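Print this page | E-mail this page

Section 2: Turning on two-step sign-in for your Hollent account

I put this off for ages, and then someone tried to get into my account on a Sunday night - so let's get yours sorted. Have your phone handy and charged.

1. Open Hollent, tap Settings, then Security.
2. Tap Two-step sign-in and type your password again.

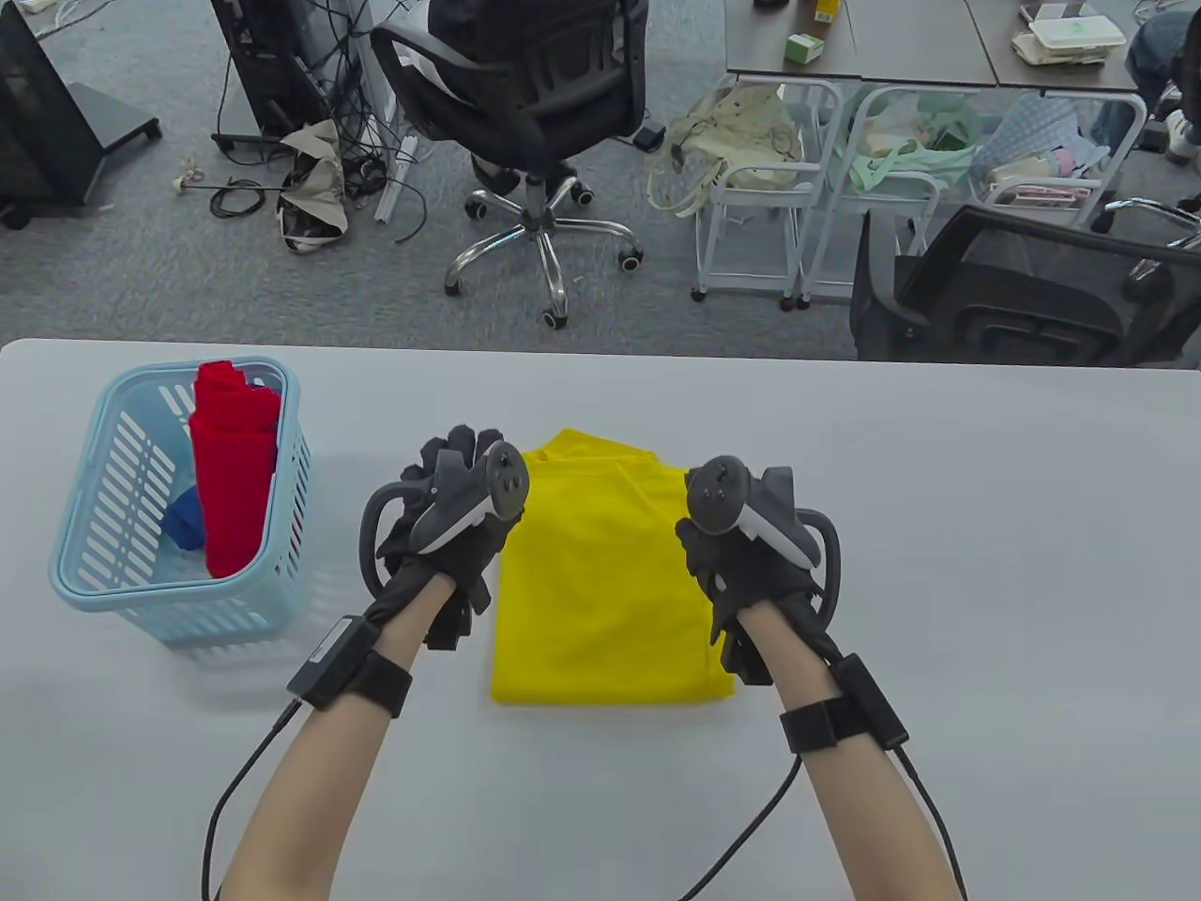 3. Pick the authenticator app over text messages if you're given the choice. I use Clutance, but any of them will do.
4. Scan the square code, then type in the number your app shows you.

Caution: don't close the page yet! Your backup codes come up next and you only see them once. 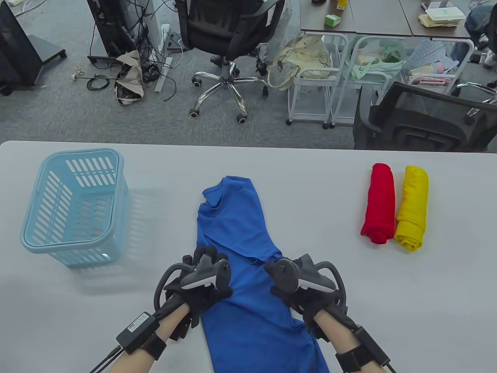

What if I lose my phone?

Use one of the backup codes to get in, remove the old phone under Devices, and set up the new one from step 1.

5. Print the backup codes, or copy them out by hand. 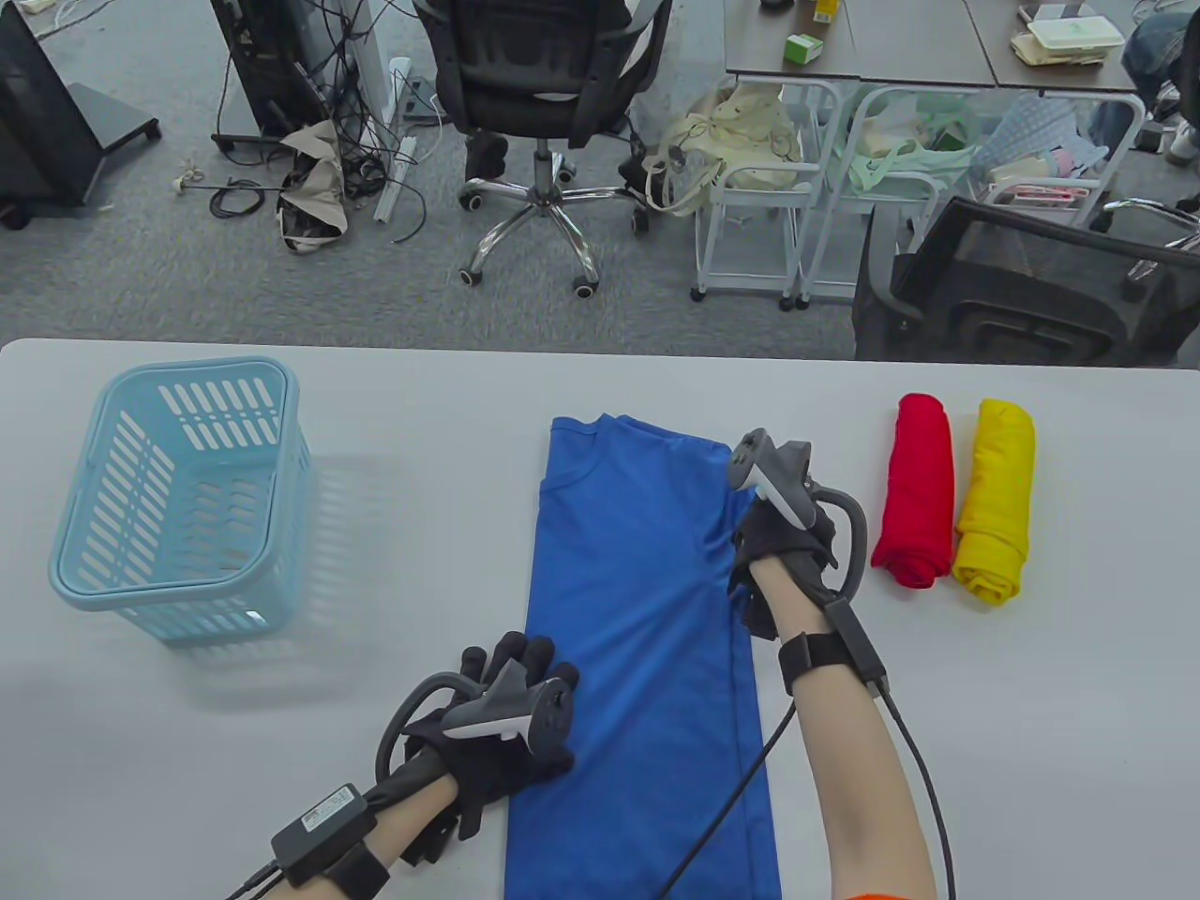
Backup codes need a home away from your phone. Mine live in an envelope in my dresser, and I fold the sheet lengthwise into a long, narrow strip, same as the blue T-shirt, so it slides down the side of the drawer. Please don't e-mail them to yourself.

6. Sign out everywhere, then sign back in.

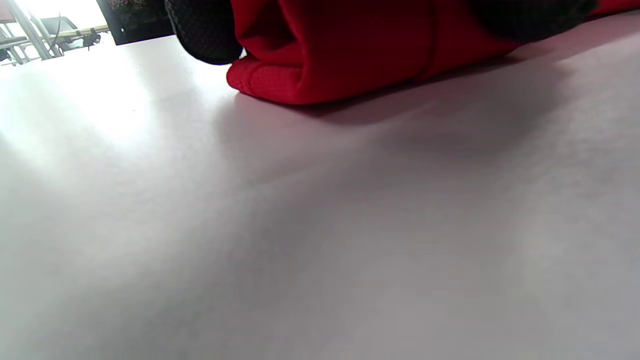 Note: the sign-out can take up to 24 hours to reach older tablets, so don't panic if one still lets you in.

Last updated: May

Comments (2)

Clotilde Picard: Step 4 kept failing until I set my phone's clock to automatic. Works now!

prutham_dad: Can I reuse a backup code? Mine got knocked back the second time.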